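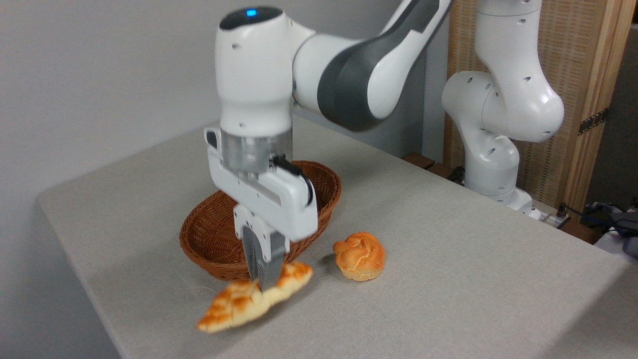 In April our class went to the open day at Studeo, a robot workshop in Turkdale. Gladys Correa works there, and she showed us how a robot arm picks up bread.

A robot arm is a little like your own arm. It has joints that bend, and at the end it has a hand. The hand is called a **gripper**. You have 5 fingers on one hand, but this gripper has only two. They are made of metal, and on the inside they have dark pads with small ridges, like the bottom of a shoe.

## Why is bread difficult?

Try it at home with a croissant. If you press too much, it becomes flat. If you press too little, it falls down. Your skin feels this very fast, and you do not need to think. A robot must learn it, and for this it must practice many times. Gladys told us that her team practiced 200 times with bread before the open day!

## A question from Percy

Percy Castaño from our class asked if the robot can get hungry. Gladys laughed and said no, it only needs electricity.

The demonstration took 30 minutes. After it, every child could ask 3 questions. I asked all of mine about the gripper.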